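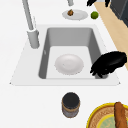
ロボット操作実習II 第6回 配布資料
流し台シーンにおける把持と配置

前回の宿題で「動きました」とだけ書いた人が多かったので、まず言葉の確認から。本実習で「動いた」とは、腕が動いたことではなく、課題文に書かれた状態に物体が落ち着いたことを指す。腕はだいたい誰のものでも動く。初日から動いていた。

今回使うのはOllariの台所シーン一式である。白いカウンターに流し台が切ってあり、流しの底に皿が一枚、奥のカウンターにも皿が一枚ある。食べ物の類は班ごと、試行ごとに置き場所が変わる。前の試行の座標をそのままコードに書き込んでおくと、二度目の実行で虚空を丁寧につまむことになる。毎年、実に丁寧につまむ班がある。

提出期限は5月23日。提出先はMohmand(学内サーバの課題受付)で、メール添付は受け取らない。

1. 課題の内容

課題文は実行のたびに一文で与えられる。形式はどれも「Aを取り、Bに置く」で、Aは果物かパンかそれに似た何か、Bは二枚ある皿のどちらか。皿は「流しの中の皿」「奥の皿」と書き分けられている。文を読まずに手近な皿へ置く実装は、確率的には悪くない成績を出すが、採点者にはすぐ分かる。

成功の判定は次のとおり。
・Aが指定の皿の内側で静止していること
・手がAから離れていること
・皿が元の位置から大きくずれていないこと
最後の条件は昨年度の途中で加えた。皿のほうを果物の下へ滑り込ませた班があったためで、発想は評価したが点は出さなかった。

2. 流しの中の作業が面倒な理由

カウンター上の把持なら、上から降りて、閉じて、上がればよい。流しの中では壁がある。手先だけを見て軌道を引くと、指は無事に皿まで届いているのに、手の甲が縁に引っかかっている、ということが起きる。計画器に渡す衝突形状は指先だけでなく手全体にすること。「手全体」には手首も含む。手首を忘れた班には、手首を忘れたと書いた紙を返す。

降下の手順は以下を基本とする。
(1) 流しの開口の中央、縁より十分高い位置に待機点を置く
(2) 待機点から真下に近い経路で縁の高さを抜ける
(3) 縁より下に入ってから、水平方向の微調整をする
(4) 対象の上で一度止まり、姿勢を確認してから閉じる
(2)と(3)を入れ替えて近道をしたくなるのは分かる。実行時間はたしかに短くなる。壁に当たるまでは。
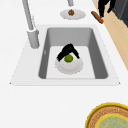
皿の上の丸いものを扱うときは、閉じる速さにも気をつけたい。両側の指が同時に触れなければ、果物は先に触れた指から逃げる方向へ転がる。皿の縁は浅く、逃げる果物を引き止める役にはあまり立たない。指の開き幅を対象より少し大きい程度まで先に絞っておき、そこからゆっくり閉じるのがよい。全開から一気に閉じる動作は見た目に勢いがあり、発表会では受けるかもしれない。

置く側にも似た話がある。指を開いた瞬間に対象が落ちる高さは、できるだけ小さくする。「皿の真上で離したので成功のはずです」という報告には、離したあとのことを聞き返すことにしている。

3. 見え方の問題

固定視点の画像から物体位置を推定する班は、白い皿と白いカウンターの組み合わせに苦労すると思われる。輪郭を単純なしきい値で取ると、皿がカウンターに溶けるか、カウンター全体が皿になる。後者の場合、どこに置いても皿の上なので、自己採点はたいへん高い。

対策としては、流しの中の皿と奥の皿を別の領域で探すこと、楕円のつぶれ具合を視点の傾きから見積もっておくことの二つを勧める。奥の皿は手前の皿よりつぶれて見える。同じしきい値、同じ楕円率で両方を探すコードは、片方にしか効かない。

手が対象を隠す場合も考えておくこと。把持の直前がいちばん見たい瞬間で、いちばん見えない瞬間でもある。待機点で取得した位置を保持し、降下中は更新しない方式で足りる。隠れた果物を「消失」と判定して全工程を最初からやり直す実装は、終わらない。昨年度、閉館まで終わらなかった。

4. 記録の取り方

試行は各班112回とする。端数が気になる人がいるだろうが、計算機室Plusteoの割り当て時間を班の数で割ったらこうなった。記録には次の項目を残す。
・課題文(省略せず全文)
・初期配置の乱数の種
・成否と、失敗ならその段階(接近、把持、搬送、配置)
・終了時の手の位置
最後の項目は軽視されがちである。置き終えた手を流しの中に残したまま次の試行に入ると、次の経路計画が壁の内側から始まり、初手で詰む。終了時は必ず待機点まで戻すこと。

失敗の欄に「惜しい」と書くのは構わないが、段階は別に書くこと。惜しさは集計できない。 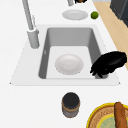
5. 提出物

コード一式、試行記録、考察の三点をまとめて出す。考察はA4で2枚まで。図を小さくして三枚分を押し込んだものは、こちらも小さく読む。

考察では、成功率の数字よりも失敗の内訳を書いてほしい。とくに流しの中の皿と奥の皿とで成績に差が出たかどうか、出たならどの段階で出たか。差がまったくない場合は、喜ぶ前に課題文を読み込む部分が働いているか確認すること。

6. 班での分担

1班2名。片方がコードを書き、片方が応援する、という分担は認めない。考察の末尾に各自の担当箇所を書くこと。口頭試問では、担当しなかったほうの箇所を聞く。

7. 今後の予定

次回は引き出しと扉を扱う。取っ手の把持では対象が逃げない代わりに、こちらの腕が連れて行かれる。事前に力制御の章を読んでおくこと。

10月にはFlorkvilleとの合同競技会がある。使うシーンは当日まで知らされない。流し台が出るかどうかの質問が毎年来るが、こちらも知らない。座標を書き込んだままのコードで出場した班の記録は共有フォルダに残してあるので、参考にされたい。

訂正:前回資料の式で、回転行列の掛ける順序が逆になっていた。逆のままで正しく動いたという報告が複数あり、そちらの班は早めに相談に来ること。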